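Notes on the Back Room: Paint, Trim and a Single Lamp

The back room has been under revision since March, and it is now in a condition that permits a written account. Readers of this blog will recall the earlier entries on the hallway and the stairs. The present entry concerns the walls, the ceiling line and the lighting of the room at the rear of the apartment on Plusulham Street, and it is written partly for the benefit of those who asked for the paint reference.

Wall color

The previous wall color was a cool gray selected by a former occupant. It performed adequately in the morning and poorly after 4 p.m., when the only daylight in the room arrives by way of the hallway. Six sample cards were obtained from Bunton, the paint merchant two streets away, and were attached to the wall for a period of 30 days. Four were eliminated in the first week. The remaining two were a plain cream and a pale beige with pink in it, sold under the name Matlala.

Matlala was chosen. The sample card suggests a color considerably pinker than the one obtained after a second coat, and prospective users are advised to paint a test area of reasonable size before placing an order. I purchased too much. The unopened can has been retained for the closet, which has yet to be scheduled.

The finish is matte. A washable finish was considered and declined on the grounds that the plaster in this room is uneven and any sheen would draw attention to it. Marks are to be expected near the light switch, and these will be touched up annually.

Ceiling and trim

The ceiling was kept light. It received one coat, applied before the walls, and the trim where the two meet was cleaned, filled and repainted by hand. This portion of the work occupied two full evenings and was the least agreeable part of the project. Masking tape was used along the lower edge of the trim and proved unsatisfactory, as it lifted a strip of the old gray in one corner. The remainder was cut in freehand with an angled brush, with better results.

It had been my intention to pick out the trim in a stronger color. A test length was painted in a brick shade and was painted over the following day. The trim is now a faint line that registers only when one looks for it, and I consider the matter closed.

Lighting

The overhead fixture was found to be unsuitable for evening use. It casts an even, flat light and removes whatever warmth the wall color has to offer. Its use in the evening has been discontinued in favor of a floor lamp with a white drum shade, acquired from Arkirance at a clearance price of 27 dollars. The lamp stands against the back wall. Two other positions were tried, one beside the door and one in the far corner, and neither was retained. By the door it was repeatedly knocked, and in the corner it lit the corner.

Against the back wall the shade gives a soft glow, with a warmer, yellowish tone along the lower rim, and the paint benefits from both. The first bulb supplied with the lamp was too cold in tone and was transferred to the utility cupboard. Its replacement is a warm bulb of modest output. Any reader considering the same arrangement should settle the bulb before settling the paint, an order of events I did not observe.

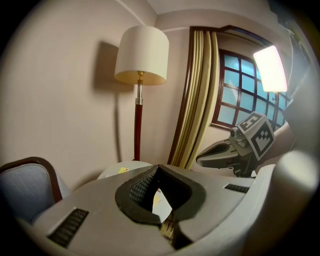 Matters outstanding

The following items remain open and will be addressed in a later entry.

The cord of the floor lamp is longer than required. A fabric sleeve has been ordered from Arkirance and has not yet been received.

A decision is pending on a rug. Samples in oatmeal and in rust have been examined at home under the lamp, and the rust appears considerably browner there than it did in the store. The oatmeal is preferred at present, subject to price.

The closet door continues to stick in humid weather. It will be planed prior to painting.

The gray paint lifted by the tape has been filled and sanded, although the repair remains detectable by touch. No further action is proposed.

Comments on the choice of rug are welcome and will be read. Requests concerning the hallway paint should be directed to the earlier entry, where the reference has been corrected.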